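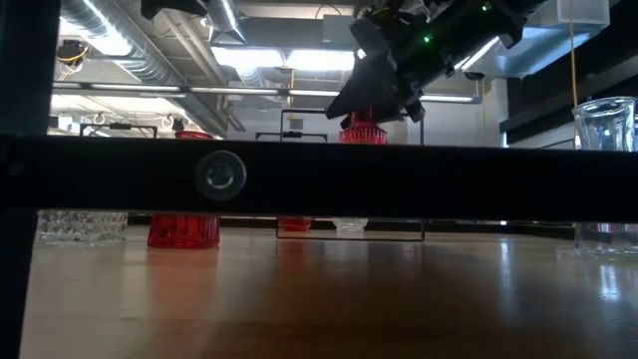 Cut-glass dish on a wooden table

Grusia (art group)

By Ívar Juhl
27 Sep 2026
35 shares | 3 comments

Grusia was a group of painters, poets and one part-time clarinettist active in the English seaside town of Planley between the wars. It is usually classed as a late and provincial branch of the European avant-garde, a label its members resented, chiefly for the word "late". The group held a single exhibition, issued three numbers of a magazine and wrote several manifestos, most of them directed at one another.

Name

The word has no agreed meaning. The founder, the Icelandic-born painter Ingvar Hafþórsson, said at different times that it was the name of a boat, a mishearing of "gruesome", and the sound made by a drawer that will not shut. The drawer was adopted as the official account at a meeting held while he was away. On his return he painted a drawer, shut.

Origins

Hafþórsson came to Planley to recover from a chest complaint and stayed on after quarrelling with the railway company over a crate of canvases. He took a room above the Grolta, a tea room with a piano and a relaxed attitude to credit, and began holding readings there on evenings when the whist players were elsewhere. The first was attended by a small audience who had understood it to be a talk on Iceland. Several stayed to the end, and two later became members.

The readings were modelled on what Hafþórsson had heard of cabaret evenings on the Continent, none of which he had attended. Poems were read backwards, or in pairs, or from inside the coat cupboard. Musical items relied on the Grolta's piano, which had lost its lowest octave to damp. The group treated the missing notes as part of the repertoire, and pieces for the silent keys were performed with some feeling.

The July Exhibition

The group's only exhibition opened one July in the Planley assembly rooms. The printed list gives 50 works, of which 40 were hung. The remaining ten were described as "present in spirit" and offered for sale on the same terms as the others. One of them sold. The buyer, a retired draper, wrote to the local paper to say that it went very well with his curtains.

Critical opinion was mixed in the sense that there were two critics. One admired the colour. The other reviewed the flower show in the next room, apparently in the belief that it was all one event, and gave the dahlias the stronger notice. Hafþórsson kept this cutting for the rest of his life and quoted it in his applications for teaching posts.

The magazine

Grusia also gave its name to a magazine, printed on credit by the firm of Oddsson. The first number contained the founding manifesto, a long poem made up of station announcements and an apology for the second number, which had not yet been written. The second withdrew the manifesto. The third restored it with corrections, by which time the members who had signed the original had mostly resigned and those who had resigned wished to be thought of as signatories.

Oddsson's compositors were strict about spelling and quietly corrected much of the verse. Scholars have found it hard to separate the poets' intentions from the printers' improvements. The line "the moon is a reasonable hat", long quoted as the height of Grusian style, seems to have begun as a line about a seasonable hat, and may have been an advertisement.

Decline

The group broke up over the question of whether it had broken up. One party held that a movement opposed to permanence was bound to dissolve itself; the other had just paid for headed notepaper. Both continued to meet at the Grolta on the same night, at separate tables, sharing the clarinettist.

Hafþórsson left Planley the following winter and took up painting harbours, for which there was a market. He rarely spoke of Grusia, except to people who had not asked.

Legacy

Interest in the group has grown in recent decades, helped by the fact that its whole output can be read in an afternoon. Copies of the second number are scarce, Oddsson having used the unsold stock as packing. The Grolta later became a shoe shop. A plaque on the front wall records the stay of a different painter.

Related articles
Planley assembly rooms
Oddsson (printers)
Ingvar Hafþórsson: the harbour paintings
Cabaret evenings in English seaside towns
Works for silent piano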